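We got to the Rovivier mill a little after nine, which was early by our standards and late by theirs, as the first shift had been knitting since six. I had been wanting to see the place for years. My mother had one of their sweatshirts when I was small, a green thing with a zipper that outlived the car she bought the same year, and I suppose some part of me went along hoping to find another one just like it. (I didn't, but more about the shop later.)

The open day happens once a year, in May, and you have to put your name down ahead of time. There were 22 of us in the morning group, mostly people from town, with a few sewing club members who had come over on the bus and asked much better questions than I did. Our guide was Uliana Tkachuk. She started on the cutting floor straight out of school and now looks after the sampling room, and she has the kind of voice that carries over machinery without ever seeming to be raised.

We began in the yarn store, a long cool building with a sloping floor. The slope is left over from the days when the bales were rolled down to the loading door by hand, and it gives you the odd feeling of always being about to hurry. Everything is cotton here, apart from a corner shelf of wool they keep for hats. Uliana let us pull a thread off a cone and try to snap it. The sewing club ladies managed. I got a red line across my finger and a sympathetic look.

From there we crossed the yard to the knitting hall, and I could have stayed all day. The big circular machines turn slowly enough to follow with your eye, and the fabric comes down from the middle of them as a tube, like a very wide sock with no foot. Stepan Hrynyshyn, who keeps them running, opened the door on one and showed us how a single bent needle leaves a line down the whole length of the cloth. He can hear it, he told us, before he can see it. I believed him – he stopped in the middle of a sentence twice and tilted his head toward the far end of the hall.

After that came the dye house, which was hot and smelled of vinegar and wet dog. We weren't allowed past the yellow rail, but we could see the swatch wall, with 300 little squares pinned up in rows and a handwritten name under each. I wrote a few of them down: Tired Plum, Harbor, Second Green. Second Green is a very nice green. I asked what had become of First Green and was told it ran.

Then it was up the stairs to printing and sampling. Before a design goes into the catalog, somebody wears it, washes it and wears it again for a couple of weeks, doing whatever they would normally be doing, and then fills in a card. Stripes are the hardest, according to Uliana, as the smallest shift between one color and the next shows up at once, and white cloth forgives nothing. They had a rack of samples out for us to handle, and I turned several of them inside out to look at the back of the print, as we'd been told a sensible shopper should.
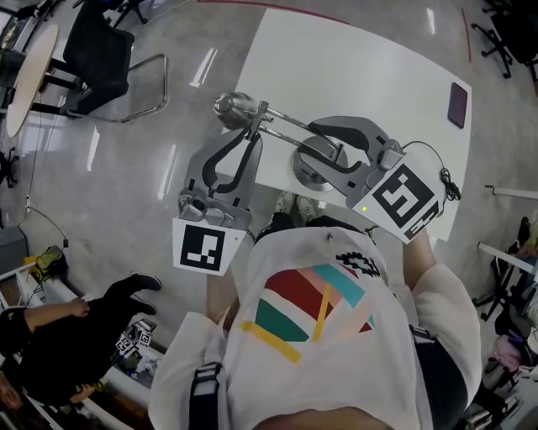 *Stripes in red, green, teal, pink and yellow on a white sweatshirt.*

Lunch was in the canteen, at long tables, and it was much better than it needed to be. There was beet soup with dill and a potato pie I have tried to copy twice since, without much luck. I sat across from Xinyi Guo, who draws most of the patterns. She told me she works on squared paper first, with ordinary colored pencils, and that her best ideas come from looking at things like parking lots and tiled bathrooms. She once spent a whole winter on a pattern based on the roof of the bus station, and it sold terribly. She still wears it herself and thinks people will come around.

The afternoon was shorter. We saw the cutting room, where the cloth has to rest overnight before anyone puts a blade to it, and then the sewing floor, where Oksana Yurchenko let those of us who dared try attaching a cuff. Mine came out with a pleat in it. She was very kind, snipped the whole thing off, and had a new one on before I had finished apologizing.

And so to the shop, which is really just a room by the gate with a cash box and some folding racks. Seconds are half price and most of the faults are so small you need them pointed out. I came away with a gray crewneck with one sleeve a hair longer than the other, and a hat from the wool corner for my brother.

If you're thinking of going, wear flat shoes, bring cash, and take a sweater for the yarn store even if the day is warm. Parking is along the river side, and the gate on the main road stays shut. The afternoon group sets off at one and I'm told it is quieter, though they do miss the soup.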